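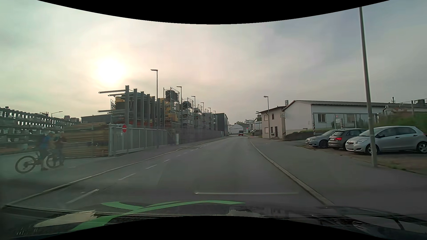 Did the toddler mornings keep going through the winter?
They ran every month from October to January, and the only session we dropped was the one between Christmas and New Year.

Hi Annatjie, it's me again with the winter update on the Pitthorpe parent and toddler mornings. I know the form asks for "outputs" first so I'll do those and then get to the good stuff.

We have 17 families signed up now. When I wrote to you in the fall we had 7, and three of those were my own friends who I'd more or less dragged along! The new ones mostly came through the flyer Bhavana Nadar put up at the pediatrician's office, plus a couple of grandparents who do the weekday care and wanted somewhere to go at 10 a.m. that wasn't the grocery store. The youngest is five months and the oldest turns four in March.

The money went where we said it would. The biggest chunk was the rent at Rallis Hall, then the soft mats, then snacks (so many clementines). I moved a little out of the craft line to buy a second baby gate, and I did check with Johannes Adams in your office before I did it. Receipts are in the folder, and I still owe you the one for the mats. 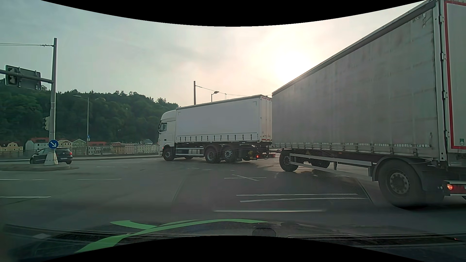
White box truck and gray trailer at the intersection.

Okay, December. I was nervous about it, because half our parents do Christmas and half don't, and everybody's kids were running on sugar and no naps. So we called it the Lights Morning and asked each family to bring one thing they do at home in the winter. Petronella Makhubela brought her grandmother's cookie recipe and let the kids do the rolling - there was dough on the radiator until January. One dad taught everybody a counting song and my daughter has sung it in the bathtub every single night since. We made paper lanterns too, and the two-year-olds mostly ate the glue sticks. (Nontoxic, I checked.)

What hasn't gone so well is the sleep talk. I had Gillespie Mackay booked to come speak about bedtimes and early waking, and only 5 parents stayed for it. The ones who did stay had a ton of questions, but it ran right into lunch and the little ones were melting down all over the place. I'd like to try it again as an evening thing over video, at 8 p.m., after the kids are in bed. Well, after they're supposed to be in bed.

The toy swap shelf was a slow start and then suddenly it was overflowing. We've had a wooden barn come and go twice. I need to find a better bin for puzzles with missing pieces, and I need to be tougher about anything that plays music.

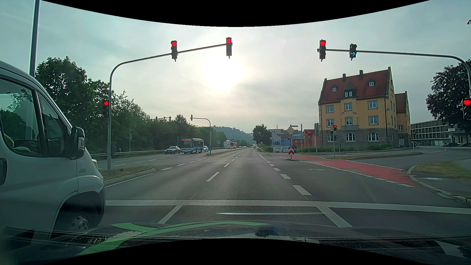
White van in the neighboring lane at the stop line.

Plans for spring: I want to add a second morning each month just for babies who aren't walking yet. Seven of our moms have asked about it, and at the moment the crawlers get stuck in the corner behind the mats while the big kids race the push cars. Rallis Hall has a smaller room free and the price is in the budget sheet. Bhavana has offered to run it with me.

I also filled in the Fuvia survey you sent around. Some of the questions didn't really fit us (we don't have "graduates"), so I wrote notes in the margins. Tell me if you need them typed up.

One thing I do need from you is a yes or no from Wutent on the smaller room before the end of February, so I can hold it. I'll send the mat receipt as soon as I dig it out of the diaper bag.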